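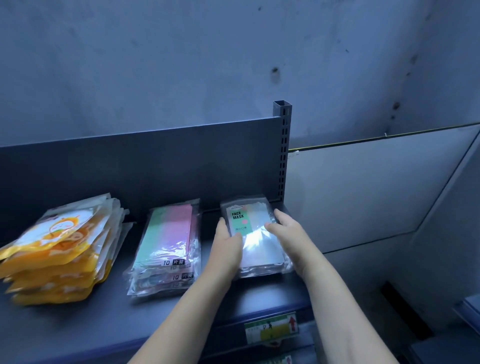 Chapter 4
Stock Software for Small Shops

4.1 Why this chapter comes before the one on payments

Many students want to begin with payments, because money is the part of a shop that everybody understands. In this book we begin with stock. A shop that does not know what it has cannot sell it on a website, cannot order more of it in time, and cannot tell at the end of the year if it made a profit. The payment system will record every sale correctly and the owner will still be confused.

In the last chapter we followed the founding of Clovorholm, a small company that sells stock software to independent shops. We looked at how it found its first customers and how it set its price. Now we look at the product itself, and at the daily work it is supposed to make easier. You do not need to be a programmer to read this chapter. When a technical word is necessary, it is explained the first time it is used.

After studying this chapter you should be able to:

explain the difference between counted stock and recorded stock
draw the path of one item from delivery to sale
compare a product that works on a phone with one that needs a fixed computer
judge if a subscription price is fair for a shop of a given size

4.2 Opening case: the pharmacy in Dilley

The owners of a small pharmacy in Dilley kept their stock in a notebook for many years. The notebook was reliable as long as one person wrote in it. When the shop became busier and more people worked there, the notes began to disagree with the shelves. One worker wrote down boxes and another wrote down single packs. A delivery was sometimes entered twice, once in the morning and once after lunch.

In June the owners decided to try software. They compared two products. The first was Clovorholm, which works in a phone application and asks the user to scan each item with the camera of the phone. The second was Mangundap, an older system that runs on a computer at the counter and is connected to the cash register. Both of them offered a free trial.

Before the trial the owners made a full count of the shop. They found 237 kinds of product, which was more than they expected. For 20 of these the notebook had no page at all. This count took longer than any other part of the project, and the owners later said that it was also the most useful part. They had not yet paid for anything, and they already knew their shop better.

The trial of Mangundap went well at the counter and badly in the back room. The sales were recorded at once, but deliveries had to be typed in by hand, and the worker who received them had to walk to the front and wait for a quiet moment. With Clovorholm the opposite was true. Deliveries were quick to enter, but the application did not speak with the cash register, so at closing time somebody had to copy the sales of the day.

The owners finally chose Clovorholm together with a small connecting service called Privano, which sends the sales from the register to the application every night. The total price was higher than they had planned. It took roughly 4 weeks until all the workers used the system in the same way.

4.3 Two kinds of stock

The case shows a distinction which we will use in the whole chapter. Counted stock is what a person finds when he or she goes to the shelf and counts. Recorded stock is the number that is written in the system. In a perfect shop they are equal. In a real shop they move apart a little every day, through theft, damage, wrong scans and simple tiredness.

The difference between the two is called the stock gap. A founder who builds a product in this field should ask early how large a gap the customer can accept. A pharmacy accepts very little. A shop that sells buttons and thread may accept a lot, and it will not pay a high subscription to make the gap smaller.

Questions to think about before you continue

Which of the problems in the Dilley pharmacy would have been solved by a better notebook?
Why did neither company offer the connecting service by itself? Write down your guess now and compare it with section 4.6.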